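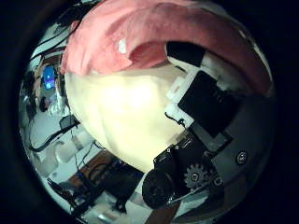

Saturday, team notebook, handling task

In the room from 9:30. Me, Jairo, Hok-lam and Kvido. Eliécer came after lunch. Gilberto is away until next week and has the good hex drivers, so no mechanical changes today beyond what we could do with the cheap set.

Goal for the day was to get through the soft goods part of the Cerlow challenge: two arms, one holds, the other pulls the cloth clear and sets it down. Rules say three clean runs in a row in front of a judge. We have never had more than two.

Arm names again for Eliécer, who missed the meeting: left is Fellen, right is Cabello. Please use the names in the logs. Last week half the files said "left" from the operator's side and half from the robot's side, and Hok-lam lost an evening sorting them.

Morning

Started with the homing check on both arms. Fellen fine. Cabello came up 6 degrees off on the wrist, same as last time. Kvido reseated the connector and homed it again and it read zero. I don't think the connector is the cause but I have no better idea. Wrote it on the fault sheet.

Then teleoperated practice, Jairo driving, Hok-lam calling the timing. Terry cloth is easier than the thin cotton we used in October. The pads get hold of the loops and the cloth doesn't slide out when the arm speeds up. Thin cotton needs a fold to pinch, and if there is no fold the fingers just close on nothing.

Things we changed:

1. Grip force limit down from 40 percent to 25. At 40 the fingers were dragging the layer underneath along with the top one. At 25 the top layer comes away and the lower one mostly stays put. Might need to go back up for anything heavier than a hand towel.

2. Approach angle. Jairo was coming in straight down. Coming in lower, nearly flat to the table, gives the lower finger a chance to get under the edge. Slower, but fewer empty grabs.

3. Wait after closing. Added 300 ms before the lift starts. Without it the lift begins while the fingers are still moving and the log shows the grip as failed even when the cloth is held.

4. Handoff height. Raised it so the two hands don't meet so close to the table. Kvido wanted it higher still, but then Cabello is near the end of its reach and shakes.
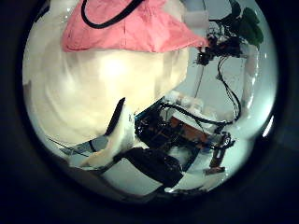 Afternoon

Eliécer took over driving so that Jairo could look at the recordings. First few tries were rough, which is normal, everybody overshoots with the left stick. He was doing complete handoffs by the time we stopped for coffee.

Main problem of the afternoon was cables. The wrist cable on Fellen has too much slack and the loop gets between the hand and whatever it is reaching for. Twice the run had to be stopped by hand so it wouldn't get pinched at the joint. Kvido put two ties on it, but with the ties in place the wrist won't go all the way round. He took one off again. The real fix is a proper clip halfway along the forearm. Hok-lam has a drawing of one from the Zastora project and says it only needs a bigger hole.

Also talked about the wrist cameras. The fisheye lenses are good for knowing where the other hand is, but anything close bulges so much that Eliécer kept judging the distance wrong and stopping short. Jairo's advice was to watch the finger pads and ignore the size of the object. That helped.

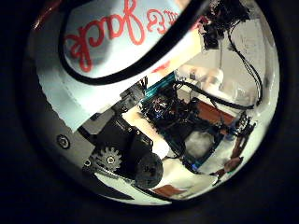 Jairo thinks we should still run the flattening step on the recordings before we train on them. Hok-lam thinks the model can learn from the round view as it is, and that flattening throws away the edges, where the second arm usually shows up. We agreed to try both on the same set of runs and compare. Jairo does the flattened version, Hok-lam the raw one. Same seed, same number of steps, please.

Best streak today was two again. The third one failed on the set-down: the hand opened but a loop of the cloth stayed hooked on the finger, and the whole thing came back up with the arm. Eliécer suggested a small sideways wiggle after opening. Not tried yet.

To do

Clip for the Fellen cable - Hok-lam draws, Kvido prints.
Ask Gilberto about the Cabello wrist offset. He built that joint.
Wiggle on release, start small.
Check the pad screws on both hands.
Rename the October files with the arm names.
Somebody bring a second thin cloth, the judges can pick either kind.

Powered down and locked up 5:40. Recordings are copied to the shared drive, raw folder, nothing deleted.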